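Filed under: Grant updates / Community Spaces

The refit at Ellbridge is further on than it was in April, a low bar but one we have cleared. Of the 1,490 you gave us, 400 went on the grey and white worktop units and 200 on having them levelled, the floor having opinions of its own.

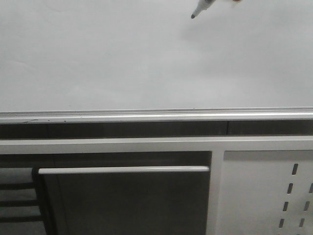

Akua Asante has labelled most of the cupboards and would like it noted that the tea towels now have an address. Fiifi Ametepe is still chasing Alhassan for the missing shelf pegs, promised for Friday, though which Friday was left open. We have kept 100 back for the pegs and will send receipts with the next report.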